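Mutstead Finishing Records

Blasting and surface treatment logs from the Moltmont workshop, cleaned up and put into one set of CSV files. The records cover small cast and machined parts that went through the cabinets before coating.

What is in the folder

jobs.csv — one row per job, with part number, alloy, batch size and operator initials
media.csv — grit type, mesh and supplier lot for each fill
readings.csv — surface roughness before and after, in micrometres
rejects.csv — parts sent back, with a reason code

There are 69 jobs in all, run on 3 cabinets. Job numbers are not continuous. Gaps are jobs that were cancelled or moved to Rellingate, and those are not included.

Known problems

Nozzle pressure was written down by hand until April and is missing for 17 jobs. We left those cells blank and did not fill them from neighbouring rows.

Cabinet 2 was fitted with a new gauge partway through. Readings from the old gauge are marked "g1" and should not be mixed with "g2" without a correction. Wulan Govindasamy has the calibration sheet.

Reason code 9 means "other". The free text was dropped because it contained customer names.

Roughness was measured at one point per part. On curved castings this can be misleading — treat those values with care.

Loading the files

All files are UTF-8 with a comma separator. Join on job_id. Dates have been replaced by a week number counted from the first job.
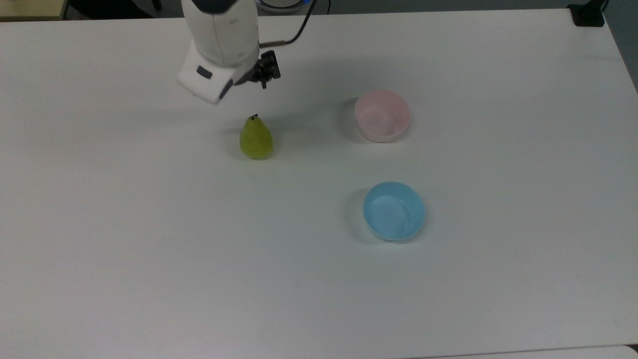
Robot arm with its gripper open, and a green pear on the white tabletop.

Contacts

Masanobu Fujimoto — job and media tables
Kumiko Kamata — roughness readings
Valdemar Overgaard — access requests, Arancibia office

Please report errors with the job_id and the column name. Corrections go into the next version and are listed in changes.txt.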